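Gumisstead Mill Museum
Schools and Groups / Loan Boxes / The Dultuvau Box

The Dultuvau Box
Hire: £30 per half term
Deposit: £60, returned when the box is
Suitable for: ages 7 to 11, and any staff who missed it at school
Stock code: 228

Can't get the coach money past the governors? Borrow the museum instead. The Dultuvau Box holds a term's worth of Victorian home life in one lidded crate, and it doesn't need a packed lunch or a seat near the front because it gets travel sick.

What's in the box
Washing dolly (full size, heavier than it looks)
Two flat irons, never to be heated, whatever Year 5 tell you
Rag rug, half finished, with hooks and a bag of strips
Slates and slate pencils
Enamel mug, candlestick and button tin
Copies of letters from the Villanueva family, who ran the lodging house on Mill Lane and complained beautifully about everything
Teacher's folder with lesson plans, picture cards and a floor plan of the lodging house

The objects are real and the children may handle them. We have chosen things that survived a century of use and stand a fair chance of surviving wet play. Anything really precious stays here with us, behind glass, looking smug.

How it fits your teaching
The folder covers local history, materials and a bit of persuasive writing. Niall Baird, our schools officer, wrote the plans and tried them on his own class back when he had one. The laundry lesson takes a full afternoon and a lot of newspaper on the floor. The letters lesson is quieter. Book the hall for the first one.

Collection and return
Boxes go out from the side door between 8.30 and 4. You'll need a car with a proper boot and one other adult. We can deliver within the town for a small charge; ask when you book. Please count the slate pencils before you bring the box back, as we certainly will.

If something breaks, tell us. We keep the deposit for losses, and honest accidents are usually forgiven. Glitter is not.

Goes well with
The Donden Box (toys and games, same price, noisier)
Then and Now Kitchen Cards, free with either box 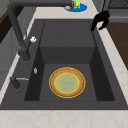

Loan Box Catalogue, page 14

What teachers ask
Can we keep it over December? Yes, and at no extra cost, provided it spends the holiday indoors.
Do you have two? We have one. Book early.
Is it dusty? A little. We wipe the box between schools, but old wool is old wool. Let us know about allergies and we'll take the rug out.
Is it insured? Up to £2,000 while it is on your premises. Your staff room counts as premises. Your roof rack doesn't.

To book, ring the museum and ask for Kanokwan Thongdee, or leave a message with your school's name, the half term you want and a number that somebody will pick up during lessons.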